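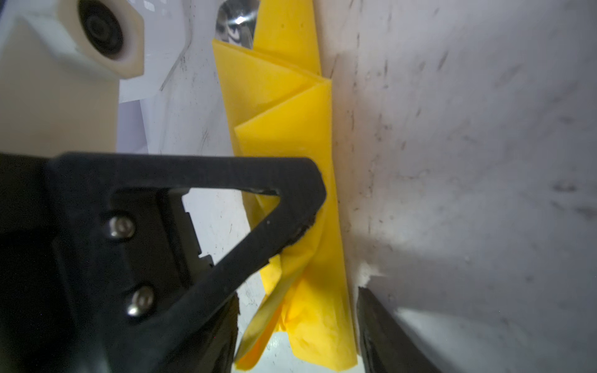 Review: The Lallness Family Kit at the Grosby Museum

July 29, 2026

The Grosby Museum in Buron has been lending out a family activity kit since March. We borrowed one on our last visit with two kids, ages 5 and 9. It comes from a small company called Lallness that makes gallery activities for museums. You pick it up at the coat check and leave a $15 deposit, which you get back when you return the kit.

The kit is a canvas shoulder bag with a fold-out map, a set of activity cards, a clipboard, pencils and a cardboard viewing tube. There is no screen and nothing to charge. The strap adjusts short enough for a kindergartner, although the bag hits the knees at that height and ours ended up on an adult by the second room.

The cards are the main part. Each one sends you to a particular object and gives you something to do there. One asks you to stand the way a statue is standing and hold it while someone else draws you. Another asks you to pick a portrait and decide what the person had for breakfast. My older child did nearly all of them. My younger one liked the drawing cards and lost patience with anything that had more than two lines to read. 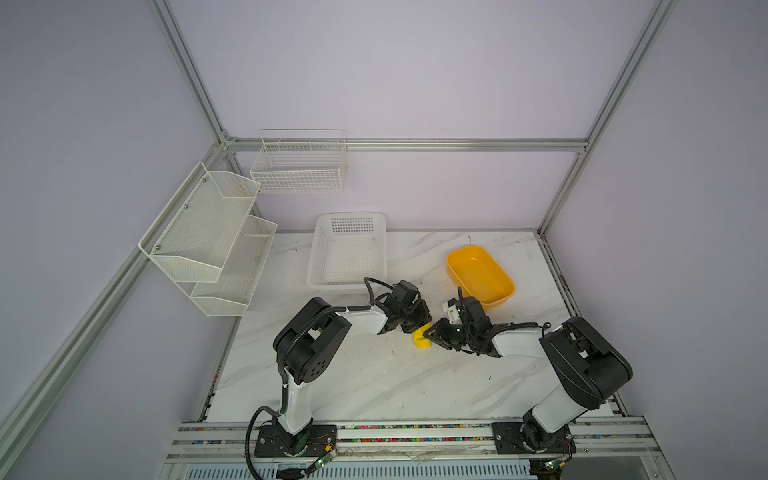

The map needs work. It shows the galleries as colored blocks, but the colors don't match the signs on the walls, and the stairs are drawn on the wrong side of the lobby. The museum has 4,000 objects on view, so finding one small bowl from a drawing on a card can take a while. We asked a guard twice. A room number on each card would fix this.

The Lương Gallery, where the ceramics are, is where the kit works best. The cards for that room are close together, the cases are low, and there is a bench where you can spread things out. We spent most of our visit there and had to be told it was closing time.

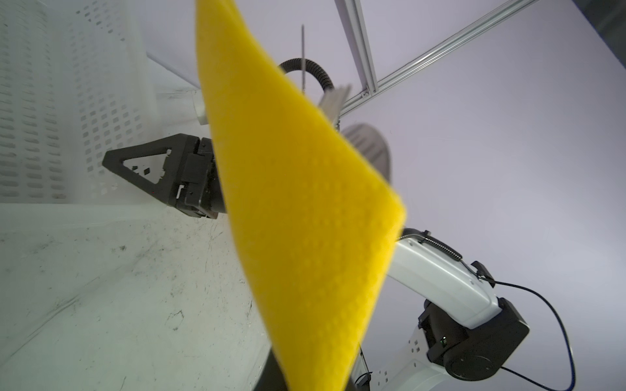

How it holds up

Our kit had clearly been out many times. The card corners were soft and one pencil was a stub. The viewing tube had a dent, and the kids didn't care. The clipboard is sturdy and the bag zipper worked fine. One card was missing, and the coat check took our word for it when we brought the bag back.

You can also buy a home version in the gift shop. It has the cards and pencils but no bag, and the cards only make sense inside the museum. I would skip it unless you live nearby and go often.

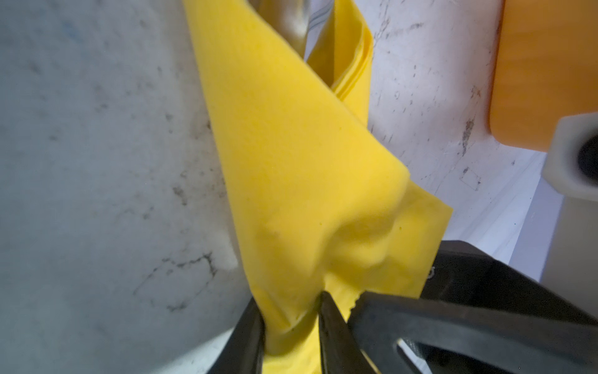 Yellow cloth, folded and bunched.

Who it's for

I would say ages 6 to 10, with an adult who is willing to read aloud. Teenagers will hand it back to you. Kits are first come, first served, and when we left in the afternoon the shelf was empty, so ask for one as soon as you get your tickets. Strollers are allowed in all the galleries the kit covers.

We plan to borrow it again in the fall. My rating is four stars out of five, with the missing star for the map.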